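Open Wardrobe in a Shared Student Room
Project report, Home Organization course
Group: Oksana Shevchuk, Lev Hordiienko, Arsen Ivanyshyn
Date: 12 January 2020

1. The problem

Our room has no closet. Clothes are kept on one open rack, and in December we noticed that it became difficult to find anything there. The task was to make a better order of hanging, with a budget of 438 hryvnias.
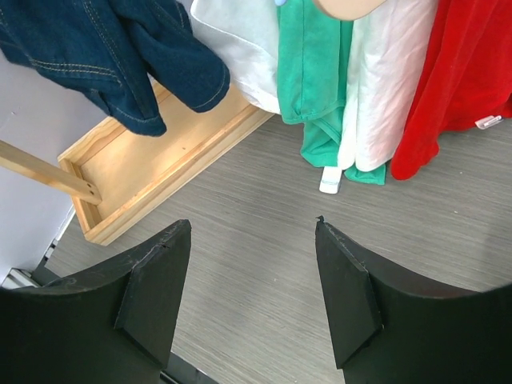 Denim and other garments on the rack 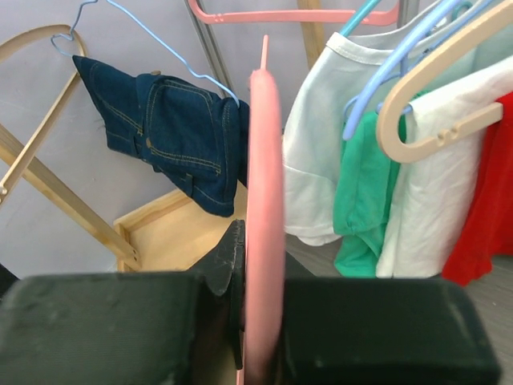

2. What we did

First we took all clothes down and sorted them by fabric. Denim is heavy, so we decided to keep it at one end. Smooth fabrics were harder, as they slide from thin hangers. Lev proposed to use wider hangers for them, and Oksana sewed small strips of cotton on the shoulders of 3 hangers for a test.

The rack is 80 cm wide. We agreed that each person has one part of it, but this rule was broken already in the first week. Later we changed it: the place depends on the kind of clothes and not on the owner.

3. Results

Khrystyna-Mariia Hnatiuk, our neighbor, tried to find a given shirt before and after the sorting. The second time she was faster, but she already knew the rack, so we do not consider this a strong result. The cotton strips held well. Long garments still come too near to the floor, and for this we have no solution yet.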